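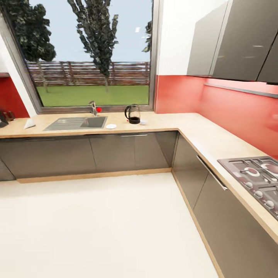

Bevirel 仿真厨房，带窗的L形台面，水壶和杯碟在水槽右侧

九月第一周去了Rindora的软件组，待了一个下午。他们每年对外开放两次，上一次是一月，我没赶上。报名的人比椅子多，后来的都靠墙站着。下面按听到的顺序记，没听懂的地方照实写没听懂。

软件组不大，分三块：仿真、感知、规划与控制。硬件在另一栋楼，当天不开放，所以整个下午看的都是屏幕。对我来说正好，我本来就是冲着工具链去的。

先讲的是仿真环境，内部叫Bevirel。厨房是他们用得最久的一个场景，橱柜、灶具、水槽、窗户都是单独的资产，可以分别替换。场景文件是纯文本，进版本库，改一个杯子的位置也要走代码评审。有人问为什么这么麻烦，答复是以前不走评审，结果有人挪了水壶，规划组查了两天的回归失败，最后发现自己的代码没有问题。

每天夜里跑一轮回归，一共1,595个用例，每个用例固定随机种子。跑完以后自动生成一页报告，只列和前一天结果不同的用例。我看了一眼报告的格式，很朴素，就是一张表：用例编号、失败阶段、日志链接。失败阶段分4类：感知、抓取规划、轨迹、执行。讲解的人说这个分类是手工定的，边界常有争议，比如姿态估计偏了一点，抓取也就跟着偏，到底算谁的，目前算感知的。

感知部分讲得快。模块叫Kushwaha，输入是彩色图和深度图，输出是物体的类别和六自由度姿态，每个姿态带一个协方差。下游规划器会读这个协方差，数值大就让手臂先换个视角再看一次，而不会直接去抓。透明物体仍然是弱项，玻璃水壶的深度在真机上常常是空洞，仿真里的深度又太干净，两边对不上。他们的做法是在仿真的深度图上人为挖洞，挖洞的规则从真机数据里统计出来。光照也做随机化，窗外的天光和橱柜下的灯带分开调。高光面板比较麻烦，反光会让分割结果多出一块。

规划器叫Hedero，双臂统一规划，两条手臂放在同一个构型空间里做碰撞检查。早期版本是两臂各算各的，再加一个锁，谁先拿到锁谁先动，安全，但是慢，经常一条手臂在等。现在采样一次就是两臂的完整构型，维数高了，靠任务空间的约束把范围压下来。单次规划预算是80毫秒，超时就返回上一条可行轨迹的减速段。

现场演示是在台面上操作餐具，左臂在水槽一侧，右臂在盘子和杯子一侧。操作员在命令行里敲任务名，程序打印出子任务的序列，然后手臂开始动。画面右边有三条曲线，分别是关节力矩、最小间距和规划耗时。我主要盯着最小间距那条，两只夹爪靠近的时候会降下来，规划器随之给其中一条臂降速。
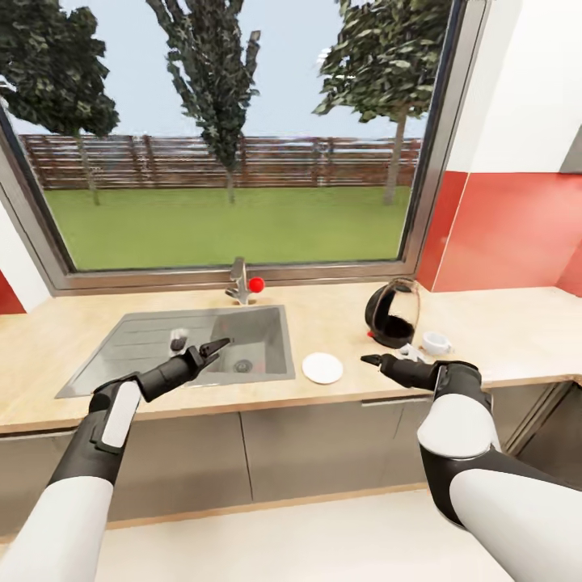
Ville Kallio在提问环节说，双臂放进一个构型空间他不反对，但80毫秒的预算是在仿真机上量的，换到真机的控制器上还要和驱动通信抢时间，他想看的是最坏情况，平均值没有多大意义。

讲解的人承认手里没有最坏情况的数据，说真机上目前只记录了超时次数，没有记录超了多少，下个版本会加。接着又有人问减速段会不会连续触发，造成手臂一顿一顿。回答是会，现在的处理是连续触发三次就停下来重新感知。

后半段讲控制接口，这部分我记得最细。规划器输出的轨迹不直接下发，中间有一层插值，频率固定在1,000赫兹，仿真和真机用同一份代码。两边的差别收在一个适配层里，仿真的适配层几百行，真机的要长得多，主要是错误处理。他们给我们看了接口的头文件，函数很少，命名规矩，注释里写明了单位和坐标系。光是坐标系这一条，我们自己的项目就没做到。

接触仿真讲得最少，我想多听一点。杯子这类薄壁物体在夹爪里会抖，他们调过接触刚度和步长，调到不抖的时候仿真速度就掉下来，现在取了折中。具体参数没有给。

日志工具值得单独记一下。每次运行存成一个文件，图像、关节状态、规划器内部的搜索树都在里面，可以拖时间轴回放，也可以从任意时刻重新启动规划器。排查问题的时候把新旧两个版本的规划器接到同一份日志上，看从哪一步开始分叉。工具没有开源的计划，问了，说依赖内部的构建系统，拆不出来。

结束时快六点，资料只发了一页接口说明，幻灯片不外传。回去以后打算先做两件事：把我们的场景文件纳入评审，给所有接口补上坐标系注释。最坏耗时那个问题，等他们的新版本出来再写信去问。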